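Yellow cable keeps snagging when the last joint turns. Reroute it or slow the arm down?

Asked by plemthorpe_pete, Thursday

Secondhand KUKA, shared workshop, picking odds and ends out of a gray bin. Black cables are strapped along the arm and behave. The yellow one was added by me, and it shows.
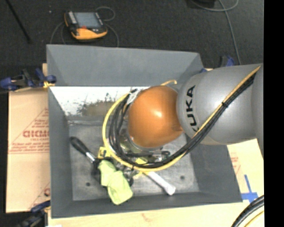
Past 81 degrees on the wrist it goes tight and the controller sulks. I spent 200 dollars on a Mosteck cable guide that fits some other arm, possibly one on a ship. Dropping the speed means I'm tugging it politely. What would you do?

3 answers

Unnur Kragh (3,251 points)

Reroute. Speed was never your problem, length is. Park the wrist at the worst angle you'll use, lay the cable in by hand, then strap it there. Most people strap it at home position, where everything looks lovely.
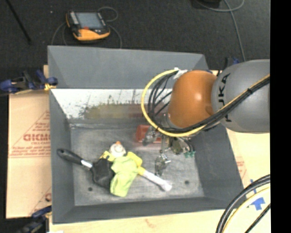 Slack has to go somewhere, so decide where before the arm does. That wide yellow loop out to the left of the orange joint is fine for a straight reach, but I'd want it closer in before tilting toward a sloped wall. Leave the black ones alone. Run it slow from the pendant first, both directions.

semwal_fan

Buy a Brulari sleeve. Mine has done 800 picks.

gantrygus

Have you tried just not turning it past 81? Works for my knee.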